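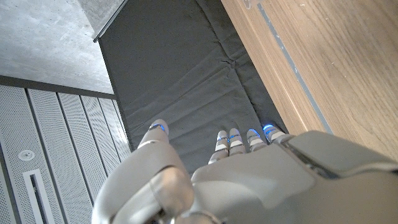
11/20/23, hands day

In early, heating not on yet. Coffee first, then joint offsets for both hands, which took all of the time I'd set aside for writing. Thumb on the left one still drifts. Put in the correction Viola sent and moved on. Should be doing this once a week and I'm not, will be better in February when the term load drops, ha.

Big question for today: does the Drosero policy really need two-handed demos, or can we train each hand on its own and stitch afterwards. Clive says stitch. Hermine says I'm wasting my time. I want a number before the meeting so they can both stop emailing me. 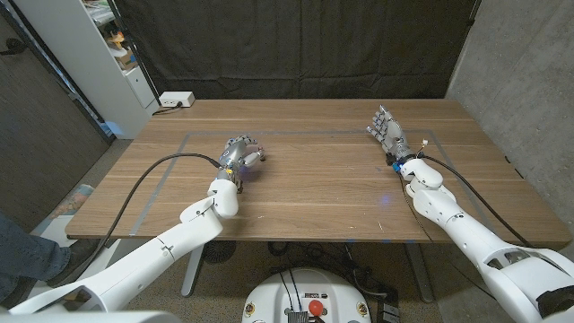 Start pose has been bugging me for ages. In the old set every demo began from wherever the arms had been left, so the model learned a lot about my sloppiness and not much about reaching. New rule, both arms go to the same start pose every single time, and the object only ever gets put down inside the gray tape. Boring but clean. Also have to watch the cable on the left, the one that goes across the table and over the front edge, a big inward swing will drag it and then the wrist torque readings are rubbish. Wrote a note to clip it. Did not clip it.

Plan as it stands: 200 demos stitched, 200 demos two-handed, same operator for all of it, same random seed for placement. Then 5 start positions neither set has seen. Scoring is just did it pick the thing up and pass it over, yes or no. Pauline wanted a graded score, I said no, we'd argue about the grades til Easter.

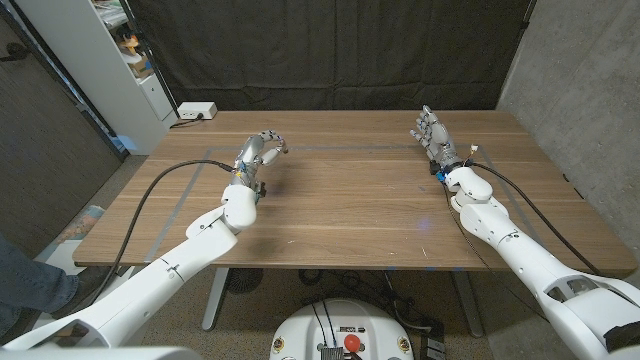

Both hands up, tape outline on the table, red stop button front and centre.

Lunch at the desk, cheese sandwich, crumbs in the keyboard again.

Afternoon. Stitched set trains fine, loss looks lovely, and then at handover the two hands just sort of wait for eachother. Each one has learned the other will be there. Two-handed set is uglier on paper but it commits. Managed 2 full passes through the held-out positions before the controller threw a fault 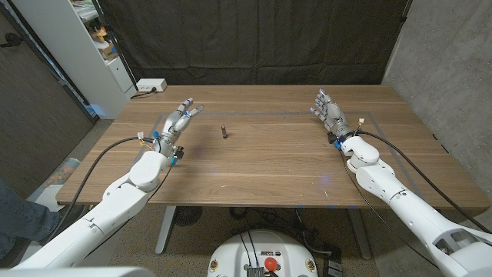

and I had to restart the lot, so I've got nothing I'd put in a table yet. Still. My guess is timing, the stitched data has no idea of who goes first. Maybe a shared clock input would fix it? Try tomorrow before changing anything else!! One thing at a time.

Maureen rang about the Tunstall visit — forgot to call back. Do that first thing. Also peg heights, Clive needs them in milimetres for the write-up. Bus in ten minutes, logs are copying, leaving them to it.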